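Kulturlandschaft und Wahrnehmung
Handout zur dritten Sitzung
Dozentin: Montserrat Escobedo

1. Ausgangspunkt

In der letzten Sitzung haben wir den Begriff «Landschaft» als Bild besprochen. Heute fragen wir, was mit dem Begriff passiert, wenn eine Landschaft begangen, bearbeitet und benannt wird. Als Fall dient uns die Flur von Zidau mit ihren alten Feldgrenzen. Die Karte im Massstab 1:3,000 liegt im Kursordner. Bitte bringen Sie sie ausgedruckt mit.
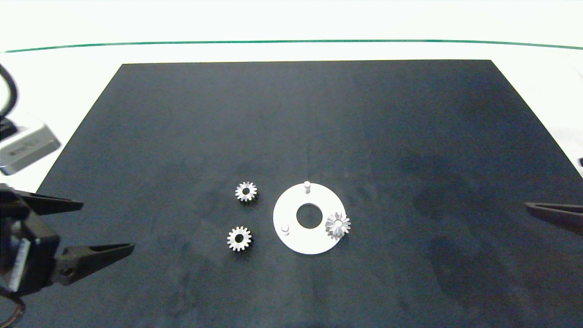

2. Wege und Grenzen

Der Weg von Zidau nach Pristeck folgt auf fast 10 Kilometern dem Rand der Feuchtwiesen. Auf der Karte ist er eine Linie. Für die Personen, die ihn benutzten, war er eine Folge von Orten: die Furt, der Grenzstein, der Hang mit den Obstbäumen. Die Flurnamen bewahren diese Folge zum Teil noch, jedoch nicht immer in der richtigen Reihenfolge. Man soll deshalb einen Namen nicht ohne weitere Belege als Beweis für eine frühere Nutzung lesen. 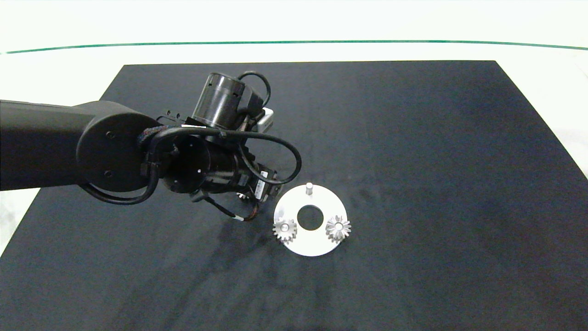
3. Der Standpunkt des Betrachters

Die Ansicht von der Höhe bei Kozan ordnet das Tal in Vorder-, Mittel- und Hintergrund. Wer unten auf dem Feld steht, kennt diese Ordnung nicht. Er sieht einen Teil, und ein anderer Teil bleibt ihm verdeckt, so wie auf dem Foto das silberne Zahnrad unter dem schwarzen Greifer nur zum Teil sichtbar ist. Solche Verdeckungen gehören zur Erfahrung des Ortes und müssen in der Beschreibung erwähnt werden.

4. Aufgaben bis Dezember

Vergleichen Sie die Feldgrenzen von Zidau mit denen von Levell.
Beschreiben Sie einen Ihnen bekannten Weg in höchstens 125 Wörtern, ohne Himmelsrichtungen zu verwenden.
Notieren Sie, welche Stellen man vom Weg aus nicht sehen kann.

Die Texte geben Sie bitte im Sekretariat ab.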